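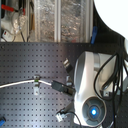

昼すぎからずっと配線の片づけ。3時間。腰いたい。

黒いケーブルはとにかく絡む。ほどいて、輪にして、また絡む。今日はもう大きめの輪のままでよしとした。きつく巻くと後で絶対泣くので。

白いほうは台の穴あき板にクリップで留めるやり方。緑のリングがついた小さいやつ、これ好き。ちょっと浮くから下を拭けるのがいい。Quentinは「結束バンドで十分」派で、毎回もめる。バンドは切るとき怖いんだってば。

あと板の穴。ほこりが入る入る。掃除機だと吸いきれず、ブラシでしゃかしゃか、そのあと布。四角い穴なので角に残るんですよね。綿棒も試したけど14本使ったところで心が折れまた。残りは来月の自分にまかせる。

引き出しからDrundskaの古いケーブルが出てきた。長さ足りないのばっかり。捨てるか迷って、箱に戻す。たぶん4月にも同じこと書いた気がする。進歩なし。

クリップの在庫、そろそろ買い足し。Fabriceに頼まれてたラベルシールも忘れずに(前回わすれた)。白地に黒文字のやつ、幅は細いほう。

とりあえず今日はここまで。コーヒー入れてくる。続きは夜、時間あれば。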